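Chapter 4

Gathering Examples

4.1 Why examples come first

A learning system can only be as good as the examples it is given. In Chapter 3 we treated the training set as something already in hand: a folder of recordings, each with a label, ready to be read in. This chapter goes back a step and asks where the recordings come from, who makes them, and what has to be decided before the first one is made.

We will follow one task throughout. A household robot is to pick up empty bottles and put them in a rubbish bag. The task is easy to state and easy for a person to do, yet it contains most of the difficulties met in larger projects. Bottles differ in size, colour and stiffness. Clear plastic is hard to pick out against a pale floor. The bag has no fixed shape, and its opening changes each time something touches it.

The usual way to gather examples of such a task is to have a person carry it out by hand while a camera at head height records the view. The person works at a normal pace and may use both hands at once.

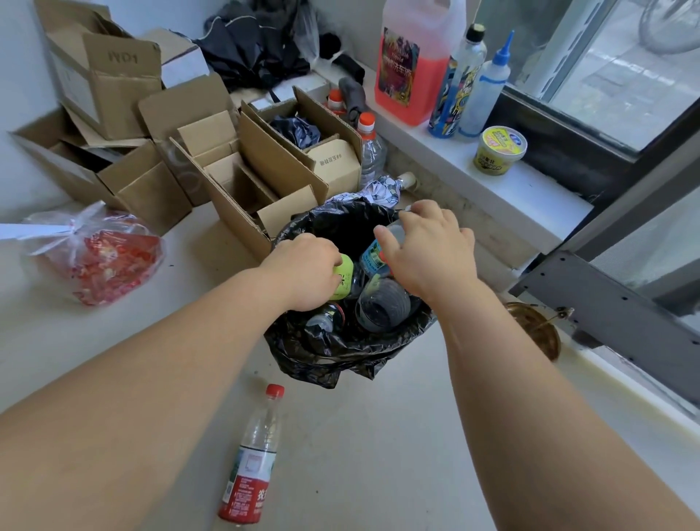
A single recording of this kind is called an episode. It starts when the hands first move towards an object and ends when they come to rest. In the Bruka set, which we use for the exercises, the collectors made 300 episodes of the bottle task, none of them longer than 50 seconds. Of these, 88 were later set aside for testing and never shown to the system during training.

Where the episodes are made matters as much as how many there are. An early trial at Edley used one bare room with the bag always in the same spot. The system learned the spot. When the bag was moved a short way to the left, the arm still reached for the old place. The Bruka collectors therefore worked in 10 different rooms and left the boxes, bags and other household goods on the floor where they were.

4.2 What to write down

Each episode needs a short written record, made on the same day. The Marno sheet, printed at the end of this chapter, asks for the room, the task, the collector's code and any fault noticed, such as a dropped bottle or a hand that left the view. Faulty episodes are marked and kept. Section 4.5 explains how they can be used.

Before reading on, choose a simple task from your own kitchen and write down where an episode of it would start and end.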